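Ticket n° 577
Objet : Préhension d'objets souples, le lot « ballons » peut-il passer en automatique ?
Projet : Olum
Client : Usport
Ouvert par : Rosine Bouvier, atelier préparation
Statut : en attente client
Priorité : normale

Description initiale

Le commercial d'Istar nous a présenté Olum comme capable de reprendre « toutes les petites manipulations d'atelier ». Je demande une réponse écrite sur un point précis : prendre un ballon de baudruche gonflé sur une table, le déplacer et le poser dans un bac sans l'éclater ni le perdre. Mes préparateurs le font en discutant d'autre chose. Si la réponse est « oui, sous conditions », merci de lister les conditions.

Réponse du support, 9 h 40

Bonjour Mme Bouvier,
La préhension de latex gonflé est prise en charge depuis la version de mai. Le modèle a été entraîné sur 3 827 prises, tous objets confondus. Pouvez-vous préciser le type de doigts montés et la manière dont le ballon est saisi ?

Réponse de R. Bouvier, 10 h 15

Tous objets confondus, donc combien de ballons ? La question reste posée.
Pour les doigts : patins noirs plats, un de chaque côté. Prise sous la partie large, là où le ballon se resserre. C'est la position recommandée dans votre notice, et je note que c'est un humain qui tient la pince.
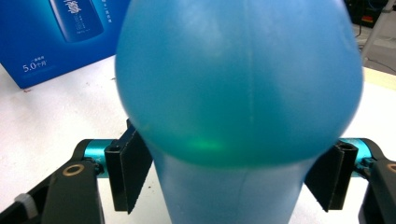 Ballon bleu clair serré entre les deux patins, sous le renflement.

Réponse du support, 11 h 05

Merci. La position est conforme. Sur les 3 827 prises, 200 concernent des ballons. Nous vous suggérons :
- de réduire la consigne de serrage d'un cran ;
- de dégager le plan de travail derrière l'objet, les emballages imprimés et les câbles pouvant gêner la détection du contour ;
- de relancer le cycle à vide avant la série.

Réponse de R. Bouvier, 14 h 30

Serrage réduit, table dégagée, cycle à vide relancé. Résultat sur le poste automatique : le premier ballon glisse et finit sous l'établi. Le deuxième est pris, puis lâché à côté du bac. Le troisième est posé correctement, mais le bras a mis plus de temps que Lefèvre à en préparer toute une grappe.
Je veux bien croire que ça progresse. Je ne vois pas ce que je gagne à dégager une table pour une machine quand mon équipe travaille très bien avec le bazar autour.

Réponse du support, 15 h 10

Nous transmettons les trois essais à l'équipe modèle. Une nouvelle campagne de 500 prises sur objets gonflables est prévue. Souhaitez-vous maintenir la mise en service du poste ?

Réponse de R. Bouvier, 15 h 20

Non. Gardez le poste sur les boîtes rigides, il s'en sort à peu près. Les ballons restent à la main. Ne clôturez pas le ticket en « résolu », je refuserai. Rouvrez la discussion quand vous aurez un taux de réussite mesuré chez nous, avec nos bacs.

Action : statut passé à « en attente client » automatiquement.

Réponse de R. Bouvier, 15 h 22

C'est vous que j'attends. Merci de corriger le statut.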